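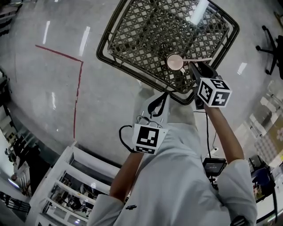 Pirjo Rautiainen

Cups on a tray

A tray with a woven lattice bottom looks good and weighs very little, so I understand why people use one for coffee cups. I have had two of them over the years. They take a bit more care than a flat tray, mostly because of the ridges and because the weave holds on to whatever gets spilled.

Placing a cup

Small cups are the ones that tip. A narrow base can land half on a raised strand and half in a gap, and then it rocks. Set the cup down slowly, keep hold of the handle, and turn it a little until it stops moving. If it still rocks, shift it over by a finger's width and try again.

Keep cups off the rim. A raised edge will stop a cup from sliding off the tray, but it also catches the bottom of the cup as you lift it. Bring the cup straight up until it clears the rim, then move it sideways.

Point the handles outward when you are serving other people, so they can take hold without touching the rest. For carrying, turn them in toward the middle. A thin handle like the one on a child's cup or an espresso cup snags on sleeves very easily. I lost the handle off a good cup to a cardigan cuff one August and have pushed my sleeves up ever since.

Loading and carrying

Put the heaviest thing in first, in the middle. With a single cup, put that in the middle too. One cup off in a corner will tip a light tray more than you expect when you pick it up from the other side.

Six small cups is my limit. My neighbor Manju Awasthi carries more, but she waited tables for years.

Fill cups to a finger below the top if they have to go up or down stairs. Look where you are walking and let the tray take care of itself. Staring at the cups makes most people spill.

On a polished floor, wipe up drips before you go back for the next load. They are hard to see under ceiling lights — get down low and look across the floor, and they show up.

A liner

A thin cotton napkin, folded once, stops most of the rocking and catches drips. Paper napkins stick to wet cups and come up with them. Rubber mesh of the kind sold for drawers works well if you cut it slightly smaller than the tray, so it lies flat inside the rim.

Cleaning the weave

Shake it out upside down over the sink first. Then use a soft dry brush, following the strands one way and then the other. An old toothbrush will get into the corners where the weave meets the rim.

For coffee or juice, wipe with a damp cloth and a drop of dish soap, then a cloth with clean water. Don't soak it unless you know what it is made of. Plastic weave can stand a bath, but natural fiber swells and may pull loose. Stand the tray on its edge to dry — overnight is best.

Dark trays hide coffee stains and show dust and sugar. Mine gets the brush every evening and the damp cloth when it feels sticky.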